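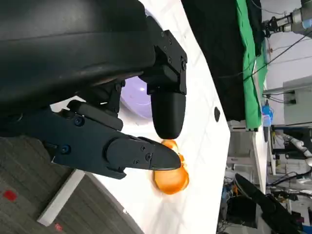 Setting Up > Section 2: Getting your Janex pantry label printer online

Okay, the box is open and the roll is in, so let's get this thing talking to your Wi-Fi! I do this on my phone, but a laptop works too.

1. Plug in the printer and hold the side button until the light blinks green (mine takes 9 seconds).
2. On your phone, join the network called Janex-605. There's no password.
3. Open the Janex app, tap Add Printer, and pick your home network from the list.
4. Type your Wi-Fi password, tap Save, and wait for the light to stay solid.
5. Print the test label. It should say HELLO in big letters.

Note: I've had no luck at all on a 5 GHz network, so pick the 2.4 one if your router shows both (mine lists them as Wukitz and Wukitz-5G).

Caution: Don't pull on a label while it's still feeding. I did that with a batch of spice jar labels and spent my whole Thursday evening picking sticky bits off the roller with tweezers.

If you see error 182, the lid isn't shut all the way. Press down on both corners until they click, then start again from step 1.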